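Chapter 6
Where the Range Goes

I bought my first electric car in September, drove it home feeling very pleased with myself, and then watched the range number fall faster than the miles were going by. I had driven gas cars my whole life and had never once thought about what happened to the fuel between the tank and the road. You fill it up, you drive, you fill it up again. With the electric car I suddenly wanted to know where every bit of it went, and this chapter is the one I wish somebody had handed me that week.

In Chapter 5 we looked at the battery pack and how it stores energy. Now we follow that energy out of the pack and into the world. Some of it pushes the car along. The rest goes to air, tires, heat, and a bunch of small electrical jobs you never see.

I'll use one car all the way through, so we don't keep switching numbers. Call it the Zundau, a mid-size sedan. It weighs 2,398 kilograms with me in it (yes, that's heavy – batteries are heavy!) and its maker, Plodix, rates it at 526 kilometers on a full charge. Whenever you see a worked problem in this chapter, those are the figures to use unless I tell you otherwise.

6.1 Four things that slow you down

Take your foot off the pedal on a flat road and the car slows. Something is taking energy away from it, and there are four main suspects.

Air drag is the big one at highway speed. The force grows with the square of your speed, so going twice as fast gives you four times the drag. Hold your hand out of the window in town and then on the freeway (as a passenger, please) and you'll feel it right away.

Rolling resistance comes from the tires squashing and springing back as they turn. It changes a lot less with speed, and it depends on weight, on the tire itself, and on how much air you've put in it.

Hills take energy too, but you get a good part of it back on the way down, and an electric car can put some of that back in the battery. Same with braking. Section 6.4 covers regeneration properly.

Then there's everything that isn't motion at all: cabin heat, lights, pumps, the big screen. My old instructor, Arnel Dumlao, called these "the roommates" because they eat from your fridge whether or not you go anywhere. I've used that word ever since, and you'll see it in the problem sets.

6.2 Why slow isn't always cheap

People hear about drag and decide that slower must always be better. I thought so too! But think about a traffic jam in January. The car barely moves, drag is close to nothing, and the heater is still running. Your energy per hour is low, but your energy per kilometer can be awful, since there are so few kilometers to divide it by.

So every car has a sweet spot, a speed where energy per kilometer is lowest. Below it the roommates win, and above it the air wins. Heat the cabin more and the sweet spot moves up. We'll draw that curve in 6.3, and you'll want graph paper or a spreadsheet.

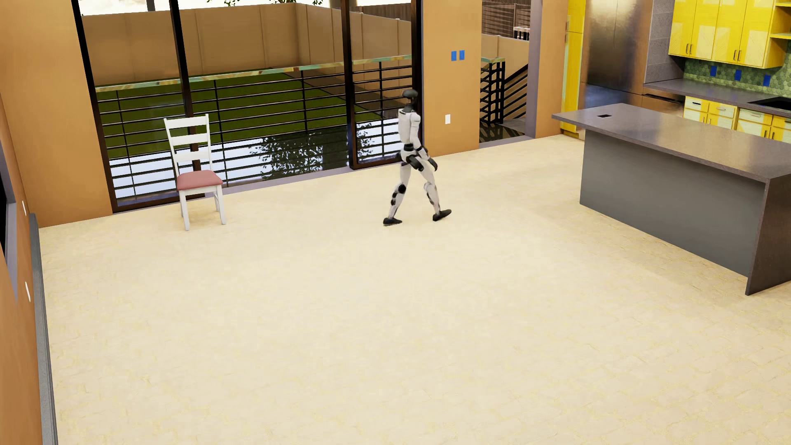 Before you start 6.3

Look back at these if they feel shaky:

Power and energy, and why kilowatts and kilowatt-hours are different things (Chapter 2)
Reading a discharge curve (Chapter 5)
Squaring a number without panicking

Warm-up problems

1. The Zundau is driving at 50 kilometers per hour. By what factor does the drag force go up at 100?

2. Use the rated range to work out what share of the battery a trip of 100 kilometers should take. Then name two reasons the real trip might take more.

3. The Gachanja is a small delivery van with a tall, flat nose. The Pekari is a low coupe of the same weight on the same tires. Which one suffers more from an extra 20 kilometers per hour on the highway, and which of the four suspects is to blame?

4. You're parked with the heater on, waiting for a friend. What is your energy use per kilometer? Careful with this one – try writing out the division first.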